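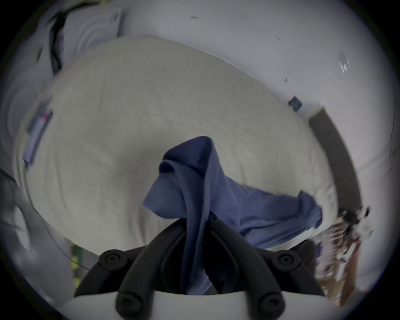

Flulby, January

About Us

Welcome, and thank you for stopping by! We are the Motasen Retreat House, a small Christian guesthouse and place of prayer on the hill road out of Flulby, and we have been opening our door to tired people for longer than most of us on the staff have been alive. Some come for a night, some for a week, and a few have come every year for so long that they know where the good teapot is kept and help themselves.

The house began as a farm. Old Mrs. Lytvynenko, who had raised her family here and buried her husband from the front parlor, left it to the parish with a letter saying she wanted it used "for quiet, and for soup." We have tried to be faithful to both. The letter hangs in the hallway by the coat hooks, and the soup is on the stove by 11:30 most mornings (lentil more often than some of our guests would like, but we do take requests).

In the early years there were only four bedrooms and one bathroom, and people who remember those days tend to bring up the bathroom first. The barn was made over into a chapel by a crew of parish fathers and sons, and later on the Bekari family gave the money for the east wing, which is why you will hear us call it the Bekari side. Today we can sleep 55 guests when every room is full, although we like it best at half that, when the dining room is one long conversation and you can still find a chair by the window.

Our director is Gerrit Vanhove, who came to us as a guest himself, during a hard winter after his mother died. He stayed on to fix a gutter, then to teach a class on the Psalms, and at some point we started paying him. Gerrit leads most of the weekend retreats and is glad to sit down with anyone who would like to talk, whether or not you are a member of any church. You don't have to book him ahead - just knock.

What do people do here? Well, a good many of them sleep, and we think that is a fine way to begin a retreat. We pray together in the chapel at 7:00 in the morning and again before supper, and you are welcome at both or neither. On Thursday evenings we have an open Scripture study that neighbors come to as well, with pie. There are walking paths through the orchard and down to the creek, and a library of 789 books, mostly donated, with a very good shelf of saints' lives and a rather odd one of murder mysteries. Please borrow what you like and leave it on the cart when you are done.

We also host parish groups, couples preparing for marriage, and men and women who are thinking about a religious vocation and need somewhere to think that isn't their own kitchen. Larger groups should write to us well in advance, as the fall weekends go early.

A word about cost. A private weekend stay, with meals, is $500, and a couple sharing a room pays $800 between them. We keep a fund for anyone who can't manage that, and you only need to say so when you write. We won't ask for papers or reasons. The fund is fed by the Christmas appeal and by the jar on the front desk, and it has never yet run dry, thanks be to God.

Sheets, towels and blankets are all provided. Do bring sturdy shoes and a sweater, even in June, and a flashlight if you plan to walk over to the chapel after dark. Phones work on the porch and hardly anywhere else.

If you would like to visit, call the front desk between 9:00 and 4:00 or send us a note through the contact page. We would love to meet you.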